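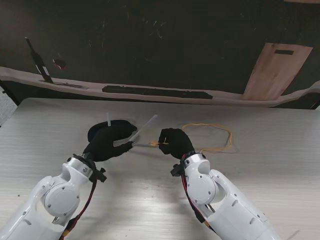
I'm done pretending Wi-Fi is good enough for everything. Give me a cord! I spent all of April losing calls in my back room, and Lakshmi Kurian kept telling me to buy another gadget. A yellow cord stands out nicely on a pale gray tabletop, and I'd happily look at one all day if my calls stopped freezing. 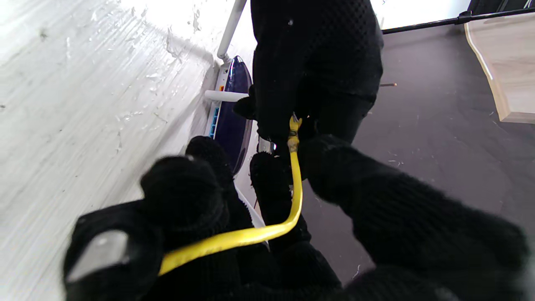
Yellow cable beside the white router.

Yes, you have to run the thing along the baseboard. I used 21 clips and one Wednesday evening.
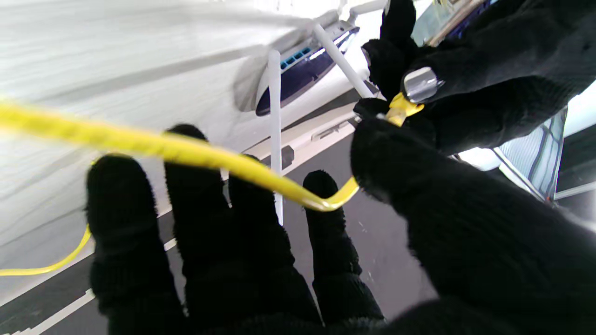 But it's ugly!

So is a lamp cord, and we all live with those. Hiếu Phí hid his behind a bookcase (lovely job, took forever), and I say
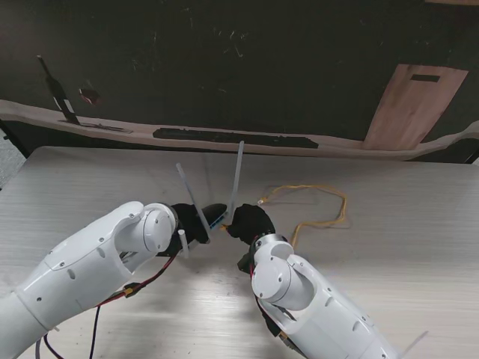
leave it out, pick a color you like and get on with your evening.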